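4 min read
May, by the Castolance workroom desk

Sewing and embroidery room tips, spring batch

Quick ones this time. We've had orders for name patches stacked up since the Stan uniform job (3,188 pieces, all shirts, all the same blue) and most of this got learned the hard way on that run.

Heat-seal patches first. Press the shirt before the patch goes on, five seconds, empty. Gets the damp out. Then patch, then a pressing cloth, then the full time on the supplier's sheet. Don't slide the iron. Lift, move, set down. Flip the shirt and do the inside too.

Patch edge lifting after the wash? Let it cool all the way before you decide anything. Warm glue peels. Cold glue that still peels needs a second press, and if that dosen't hold, run a line of stitches around the border and move on.

Pockets. Pin them flat and measure from the placket, never from the side seam. Side seams wander on cheap work shirts. We cut a cardboard jig from a cereal box, notch for the placket, notch for the pocket top, and it lasted the whole order.

Thread: Resham polyester for anything going to an industrial laundry. Rayon is prettier. Rayon also hates bleach. Save it for the caps.

Needles. Change them. A dull one sounds like popping, you'll know it when you hear it. Ballpoint for polos, sharp for twill. Old ones go in a pill bottle with the lid taped.

Taking off a wrong name: work from the back. Slice the bobbin thread with a seam ripper every few stitches, turn over, pull the top thread with tweezers. Lint roller after. Steam the holes and scratch at them with a fingernail, most of them close up. On dark twill they close better than on white poly, no idea why.

Backing. Cut it in a pile, 100 at a time, before you start. Stopping to cut backing is where the afternoon goes.

Sort by size, then by last name, and clip the list to the top of each stack. Binder clips, the wide kind. Rubber bands leave a dent in the collar.

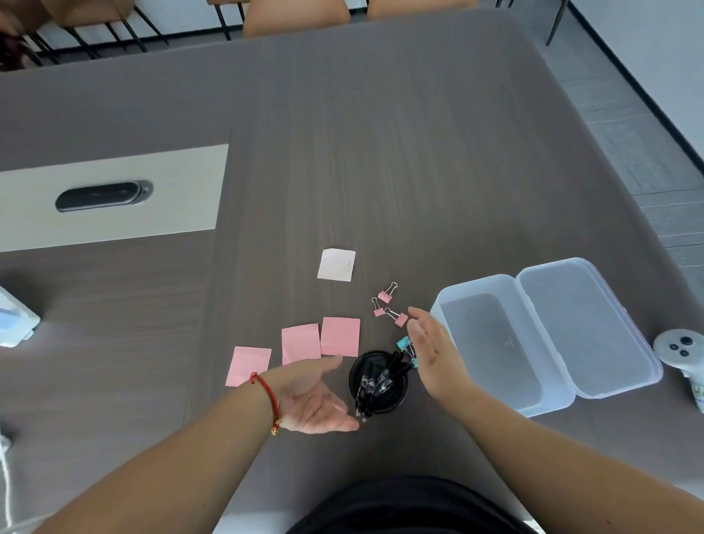
Memik wrote in after the last batch to say clips marked up their white collars, and that a folded strip of scrap backing under the jaws fixed it. Also that they sort by shift first and size second, so one box goes to each locker room. Fair enough, depends on the plant.

Wash test: 2 shirts out of every new fabric, hot, full dry, before you press the rest. We skipped it once and redid 38 polos on a Sunday.

Iron plate sticky? Damp rag with baking soda, iron off and cold. Wipe twice. Run it over an old towel before it goes anywere near a customer's shirt.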